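Dark green walls in a small room - keep or paint over?
Forum: Interiors and Painting
11 replies

Mulligan_Rd
Posted 5/29/24
We're arguing about the colour of the spare room. My partner wants dark olive on all the walls. I say it will feel like the inside of a boot. The room faces south, gets no direct sun in winter, and has a timber ceiling stained dark that we aren't allowed to touch (heritage overlay). Floor is timber as well. Has anyone done this and regretted it?

tomas_os
Did it in December. Two coats over a grey undercoat and it still needed a third near the window. I don't regret it, but I wouldn't do it with a dark ceiling. Ours is white and that does most of the work.
- Tomás Ó Súilleabháin

purtonpainter
Disagree with the above. A dark ceiling with dark walls is fine because the eye doesn't stop at a hard line. What looks bad is a dark wall with a bright white cornice in a small room. I've been painting for 14 years and the white cornice is what people ring me back about.

Mulligan_Rd
There's no cornice, the timber runs straight to the wall. So you'd go ahead?

purtonpainter
I would. Use a low sheen, not a flat. Flat marks every time someone brushes past it with a bag, and you can't wash it properly. Buy a sample pot and do a piece of board a metre wide, then move it around the room over a couple of days. Don't paint the sample on the wall itself or you'll see the edge through the topcoat.

Catríona Hayes
I lived with dark green for two years in a rental in Purton and was glad to see the back of it. By four in the afternoon in winter I had every lamp on. Everyone says it's cosy. It was gloomy. If the room gets no sun, pick a mid grey or something with some yellow in it and spend the difference on a decent rug.

tomas_os
Lamps are cheap, though. We have three in there and I never use the main light.

Catríona Hayes
I don't want to need three lamps to find my socks.

bemar_flats
Which brand are people using? I got 10 litres of Dretico in a green close to this and the second tin was a different shade to the first. Had to box them together in a big bucket and start the wall again. The shop gave me 20 per cent off the next lot, which was no help as I was finished by then.

purtonpainter
Always box your tins, any brand. Check the batch numbers too.

Mulligan_Rd
Thanks all. Still undecided. Olive with dark timber overhead:
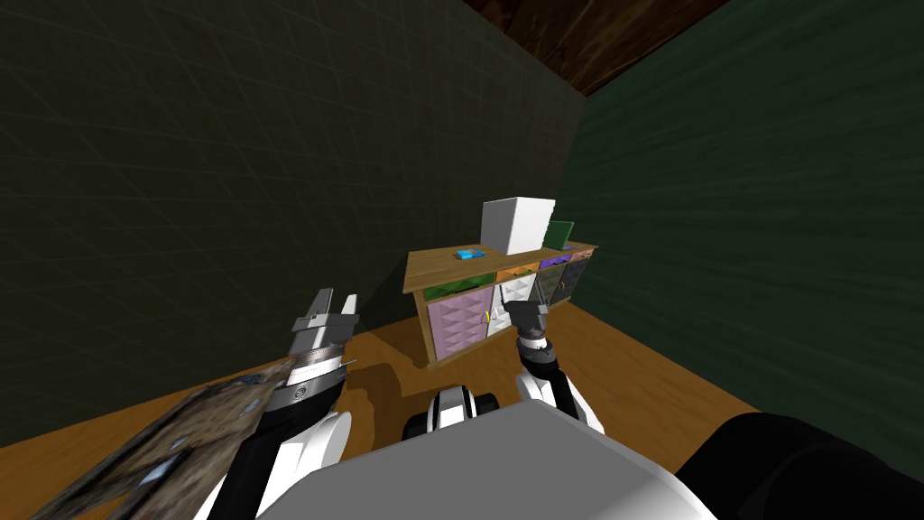
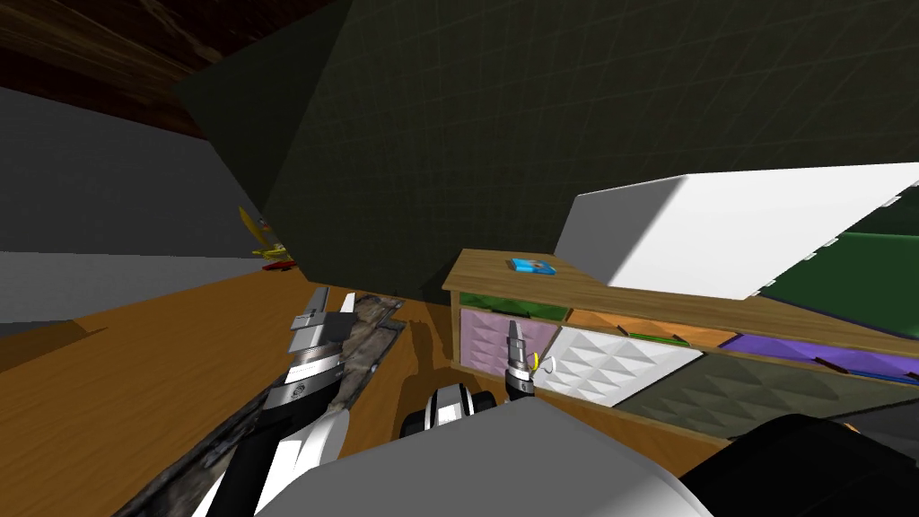 Catríona Hayes thought one green wall would be plenty, with a warm off-white on the other three, and said she'd put the green behind the bed so you aren't staring at it from the pillow. She also suggested holding off until July, looking at the sample board in the worst light of the year and deciding then.

purtonpainter
The July idea is sensible. I still say all four walls. A single feature wall looks like you ran out of paint.

Mulligan_Rd
Sample pots bought, one olive and one grey. Will report back after winter.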